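Lesezeit: 2 Minuten

Seit Mai bekomme ich von Wareo jeden Monat einen »Haushaltsbericht«. Ich habe ihn nie bestellt, er kam mit der App, und die App kam mit dem Stromvertrag. Im letzten stand, ich hätte 2235 Punkte gesammelt und läge damit »deutlich über dem Durchschnitt in deiner Umgebung«. Welcher Durchschnitt? Welche Umgebung? Das Haus, das Viertel, ganz Vernville?

Ich habe nachgefragt. Die Antwort kam um halb drei nachts und bestand aus einem Link zu den häufigen Fragen, wo meine nicht vorkam.

Punkte gibt es offenbar dafür, dass man die Waschmaschine zu bestimmten Zeiten laufen lässt. Schön und gut, das mache ich sowieso, weil der Tarif dann billiger ist. Punkte gibt es aber auch fürs Öffnen der App. Wer also jeden Morgen nachsieht, ob er sparsam war, gilt als sparsam. Meinen Verbrauch hat das bisher nicht gesenkt, jedenfalls zeigt der Zähler im Keller nichts dergleichen, und dem glaube ich mehr.

Für 3414 Punkte bekäme ich übrigens eine Prämie, einen Messstecker von Vidar. Den habe ich schon, selbst gekauft, und er hat mir vor zwei Jahren verraten, dass mein alter Gefrierschrank fast 400 Kilowattstunden im Jahr frisst. Das war eine brauchbare Zahl. Danach habe ich das Ding abgeschafft.
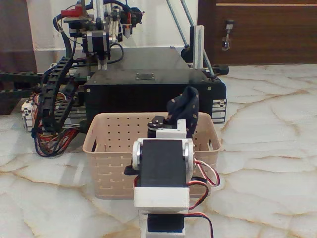
Mit den Punkten kann ich dagegen nichts ausrechnen. Ich weiß weder, was einer davon in Kilowattstunden wäre, noch, ob sie verfallen. Im Kleingedruckten steht nur, dass Wareo »die Bewertung jederzeit anpassen« darf. Den Bericht habe ich jetzt abbestellt, zum zweiten Mal. Mal sehen, ob im nächsten Monat wieder einer kommt.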